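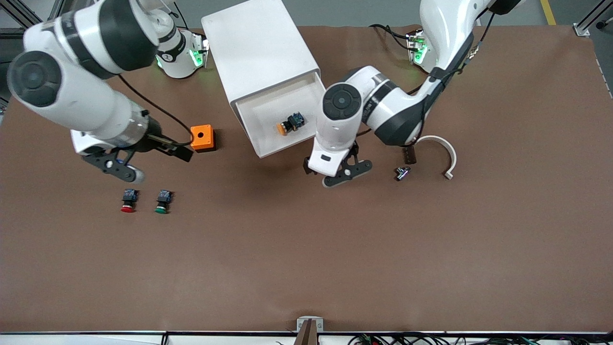 Digest, issue 167

Re: Village hall doors and the Tallance quote

I've read the Tallance quote twice now and I'm still not persuaded. On Thursday, May 23, 2019 the list was told:

> The push-button door opener at Holtby would pay for itself.
> Bastos fitted the same kit in March and have had no complaints.
> We should sign before the price goes up.

Pay for itself how? A door doesn't earn anything. The hall is let for 13 hours a week, and the yearly service charge is 304 pounds whether anyone presses the button or not.

"No complaints" doesn't tell me much either. Who was asked? I'd like to hear from people who go through that door with a pushchair or a wheelchair, and on a windy day.

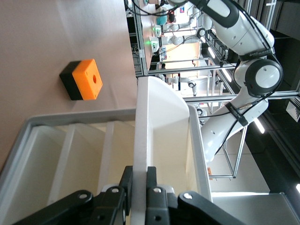
Orange lid, black base, round hole in the lid.

As for the price going up, sellers always say that. Esmont quoted us for new hinges and a lighter closer, and their letter gives no deadline at all. I'd try that first and see if the door still sticks. If it does, I'll look at Tallance again, but I want the 17 pages of terms sent round before any vote.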